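Riddale Reading Room reopens in plain off-white, and it looks wonderful 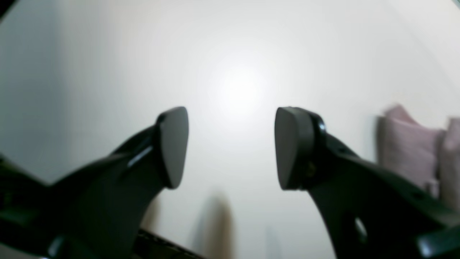
By Hauwa Ojo
Hendbridge Local | 2020-01-07

The Riddale Reading Room opened its doors again this morning after a month of scraping, sanding and painting, and the first people through the door mostly just stood there and looked up. The old mustard walls are gone. So is the brown band that ran around the room at shoulder height, and so are the marks left by decades of posters, coat hooks and tape. Everything is now one soft, quiet off-white, from the baseboards up to the ceiling line, and the room feels twice the size.

"I walked in and thought they'd knocked a wall out," said Telma Cabral, who has been borrowing mysteries from the room since she moved to Hendbridge. "I went looking for the extra space. It's the same room! It's just that you can see it now."

The reading room sits above the Noh bakery on the corner of Mill Lane, up a flight of stairs that has not been painted and, as several visitors pointed out with some glee, now looks terrible by comparison. Money for the stairs may come later in the year. For now all the attention is on the main room, the small side room used for homework club, and the passage between the two.

Catríona Ó Conaill led the work. She paints houses for a living and has kept a library card here for years, and she had been complaining about the mustard for most of them. When the lease was renewed in the fall she offered to do the job at cost if the room would close long enough for her to do it properly.

Properly meant a lot of filling. Under the posters, the plaster on the long wall was full of holes, some from nails and some from a shelf that came down in the eighties. Ó Conaill filled them, sanded them, found more, and filled those too. By her tally there were 142 in the long wall alone, and she wrote the number in pencil on the plaster before the first coat went on.

"You want to be able to run your hand along it and not feel anything," she said, and then made me do it. I did the whole length of the wall, past the radiator and all the way to the window, and she's right. It is smooth as an eggshell.

The walls took four coats. Two would normally do, but the mustard kept coming through as a faint yellow cloud, worst near the door, and there was a disappointing afternoon in the middle of December when everyone thought the third coat had finished it and then the lamps were switched on. The fourth settled it.

Picking the color took nearly as long as putting it on. The short list had a pale green, a light gray and three kinds of white, painted in squares on the wall behind the returns desk and left there for readers to argue over. The green had a loyal following among the homework club. The brightest of the whites was dropped after a rainy week in which it made the room feel like a dentist's office. The winner is on the warm side, with enough gray in it that it does not glare when the sun is low. In the morning it looks nearly like paper. By late afternoon it has gone softer, and I would happily sit there with a book until someone asked me to leave.

Mio Murakami, who runs the desk, said the biggest surprise has been the lamps. The room has the same bulbs it had last year, but she has been leaving half of them off. "Before, you had to sit right under one to read anything in small type," she said. "Now I can see the spines on the bottom shelf from my chair. I found a book yesterday that we'd marked as lost. It was just dark down there."

The bottom shelf was not the only place where things turned up. Clearing the room meant carrying every book down the stairs and into storage at the Virnari furniture store across the street, which gave up a corner of its back room for the month. Along the way the packers came across a pair of opera glasses, a child's mitten, a 1974 bus timetable and a pressed fern inside an atlas. The fern has been put back where it was. The mitten is at the desk if anybody's grown-up hand would like to claim it.

The paint, filler and sandpaper came to $400, paid for out of the fall book sale. Furniture is mostly the same as before, though the two big tables have been moved closer to the windows and the chairs have new felt on their feet to protect the floor. The tall shelves that used to stand against the long wall have been moved to the other side, and the long wall has been left completely bare.

That was Ó Conaill's one condition, and it has already caused some good-natured trouble. There are people who would like to see it filled. Tetsuya Tsuji, who teaches the Tuesday-style drawing hour (his words – it has never once been held on the same day two weeks running), would like to hang student work there. The homework club wants a map of the world. At least one reader has asked where the notice about the lost cat is supposed to go.

The answer, for the moment, is the passage, where a cork board has been put up for notices, maps and cats. The long wall will stay empty until March, so that the paint can harden fully and people can get used to it. After that there will be a meeting to talk about a picture rail, which would let things hang without a single new nail going into all that careful filling.

Tsuji has come around to the idea of waiting. He brought his class in for a look a little before noon and set them to drawing the wall itself, with soft pencils, as an exercise in very pale shading. It is a harder job than it sounds. A wall with nothing on it still has a lighter end and a darker end, and a place in between where you can't quite say which one you are looking at. The results are pinned to the new cork board, and I'd urge anyone going up to stop and look at them, especially the small one in the lower corner, which gets the window light exactly right.

There were 70 visitors by closing time, a very good day for a room that seats fewer than half that many. Loans are back to normal, and books borrowed before the closure can be returned without a fine through the end of the month. Readers are asked to keep wet umbrellas in the stand by the door and to please, for Ó Conaill's sake, not lean bicycles in the passage.

The Riddale Reading Room is up the stairs at Mill Lane, Hendbridge. The entrance is to the left of the bakery door.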